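**Ticket: print-on-demand proofs of the Nekwood reader, wrong page order and missing notes**
Status: open, waiting on printer
Opened: 2026-06-27

Reported by the distribution desk. The paperback proof of the Nekwood essay reader has the endnotes for chapter 13 missing and chapter 14 starting on a left-hand page. The free PDF on the site is fine. The EPUB has not been checked yet.

Steps so far:

1. Downloaded the interior file back from the Corkier dashboard and compared it with ours. Same page count, but the fonts in the notes section had been replaced.
2. Exported again from the layout file with all fonts embedded. Uploaded. Corkier rejected it with "image resolution below 300 on one or more pages".
3. Found the page. It is the plate facing the essay on domestic work and machines, which had been placed from the web version of the book.

Replaced it with the full-size file and relinked.

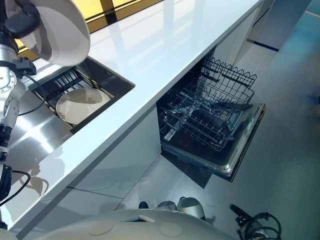 *Robot arm holding a white dish above the sink.*

4. Uploaded again. The resolution warning has gone. Page order is still wrong in the online previewer.
5. Took out the blank page before chapter 14 and let the section break force a right-hand start. The previewer now shows it correctly.
6. Endnotes still missing. The notes style is set in Plasta, and the licence flag in that font file seems to stop it embedding. Swapped the notes to Sedgwick as a test – they appear, but the section runs one page longer.

The contents page and index need regenerating if we keep Sedgwick. The spine width may change too, so please don't approve the cover until the new count is in.

The launch stock is over 200 copies and is needed in October. I have put the order on hold in the dashboard, and nothing has been charged.

Still to do:

- ask the series editors whether Sedgwick is acceptable for the notes
- check the endnote links in the EPUB
- order one new paper proof
- update the PDF on the site so both editions match

Asked Corkier support why their check passed the first file with substituted fonts. No reply yet.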